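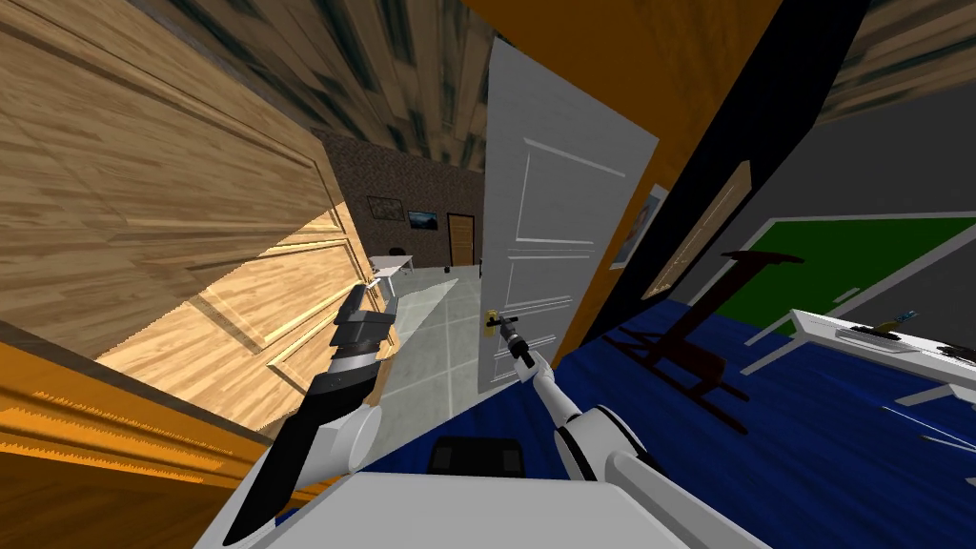 Rendering: a white paneled door with a brass handle, partly open.

Miss Laltden pageant drops swimsuit round, adds public interview

Finalists will answer questions on stage when the contest returns in July.

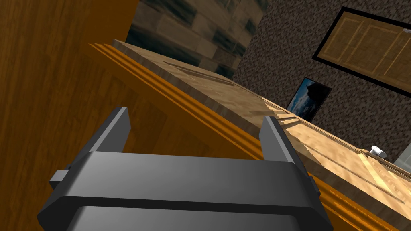 By Elvia Nava | Arts & Events

The Miss Laltden pageant will replace its swimsuit round with a five-minute public interview this year, organizers said. The final is set for July at the Bemden Theater, with doors opening at 6 p.m.

A total of 79 women applied and 13 have been picked for the final. The minimum age goes up to 21, from 18 last year.

"We asked past contestants what they would change, and most of them named the same round," said pageant director Yasaman Ghorbani. "The evening gown and talent rounds stay as they were."

The interview will count for 40 percent of the total score. Questions will be drawn on stage by the host, radio presenter Tarek Salameh, and contestants will not see them in advance.

Fongchan Petchrat, who won last year, will hand over the crown. She has spent her year visiting schools in the district and is now studying nursing.

Last year's final drew an audience of 1,353. Tickets go on sale at the theater box office next month. Photographers who want a place at the front of the stage must apply to the pageant office for a pass, and flash will not be allowed during the interviews.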